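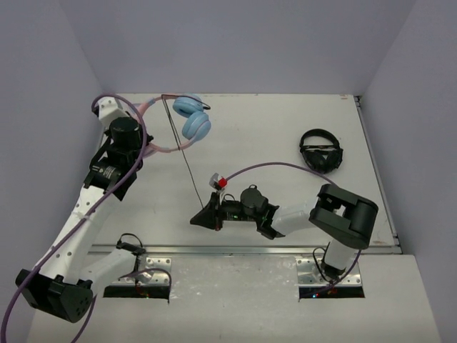
What did we want to find out? We wanted to know whether students in shared houses would waste less bread if they were told how to store it, and which way of storing it kept it eatable for longest.

6 min read

The idea came from our first month in halls, in September, when the kitchen bin on our floor was emptied and most of what came out was bread. Our tutor, Jean Menzies, suggested we narrow the project to sliced bread because it is bought by nearly everyone and it is easy to weigh. We left out rolls, wraps and anything with fruit in it.

The group was Devendra Kushwaha, Khrystyna Melnychuk, Hanna Holovko and Jelle Van Wijk. Devendra did the weighing and the spreadsheet. Khrystyna and Hanna ran the survey. Jelle looked after the storage test and wrote most of the section on it.

Survey

We put a paper form in the kitchens of Drandell House and got 49 back that were filled in properly. A few more had been used as shopping lists and we did not include them. The form asked how often people bought bread, where they kept it, what they did with the end of the loaf, and how they decided it had gone off.

Most people kept bread in its own bag on the worktop or in a cupboard. The fridge came next. The freezer was the least common answer, and the reason given most was that the freezer drawers were full or that other people moved things about in them. Several people said they did not know you could toast a slice straight from frozen.

On deciding when bread was off, the answers split between people who went by the date on the bag and people who looked for mould. Those who went by the date threw away more. They often threw away half a loaf at a time, usually when they had just bought a new one.

We also asked about crusts. We expected the end slices to be a big part of the waste, but they were a small part of it by weight. People who disliked them had mostly found somebody in the kitchen who didn't mind.

Storage test

We bought plain white 800 g loaves from Lonen, the shop nearest to halls, all from the same delivery. They were divided between four places: a worktop in the original bag, a lidded bread bin, a fridge and a freezer. Jelle checked them at 90 minutes after unpacking to get a starting score and then every morning before lectures.

Each slice was scored for softness and for visible mould. Softness was judged by pressing the middle of the slice with a thumb and comparing it with a written scale. This is not a very exact method. We asked about borrowing a proper texture tester from the food lab but it was booked for the final years.

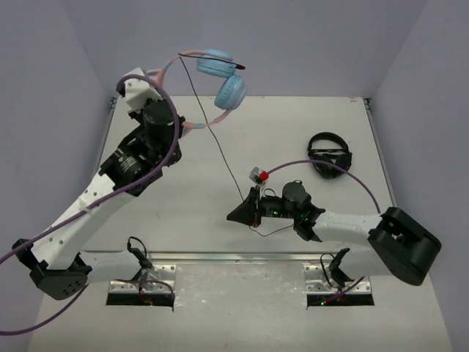 The scale ran from "springs straight back" at the top to "cracks when folded" at the bottom. To make it fairer, two of us scored each slice without seeing the other's sheet, and where the marks disagreed we took the lower one. Hanna was a harsher marker than Jelle all the way through, so we kept the same pair on the job until the end.

The fridge loaf went firm first. It was clearly drier than the others by the second morning, although it showed no mould during the test. The worktop loaf and the bread bin loaf stayed soft for longer, and both grew mould in the end, the bread bin one slightly earlier. We think the bin held more moisture, but we only had one bin (a Zirkar one with a tight lid) and a looser lid might give another result. The frozen slices were scored after thawing and stayed close to their starting score.

Leaflet trial

For the last part we made a single-sided leaflet and put it up in 2 kitchens, leaving the kitchen on the floor above without one for comparison. It said to freeze half the loaf on the day you buy it, to keep the rest in its bag out of the fridge, and to look at the bread before going by the date. There was also a recipe for breadcrumbs from Khrystyna's aunt.

Devendra weighed the bread in the food waste caddies each evening at six. The kitchens with the leaflet threw away less in the week after it went up. In the kitchen without it the amount hardly changed. We would like to say the leaflet did this, but it was a short trial, and one of the leaflet kitchens had several people away on a field trip for part of it.

Problems

The caddies were emptied early on one evening and we lost that reading. The kitchen scales also drifted, and we had to borrow a set from the Hutsuliak café downstairs to check them against. Our own set was reading slightly heavy, and we corrected the figures from before the check by the same amount.

The survey relied on people being truthful about waste. We think some of them put down less than they really threw away.

What we would change

We would run the leaflet trial for a full term and swap the kitchens over halfway. We would also include brown and seeded bread, which a lot of people told us they bought, and test a cloth bag. Jean Menzies has the raw sheets if next year's group wants to carry on from them.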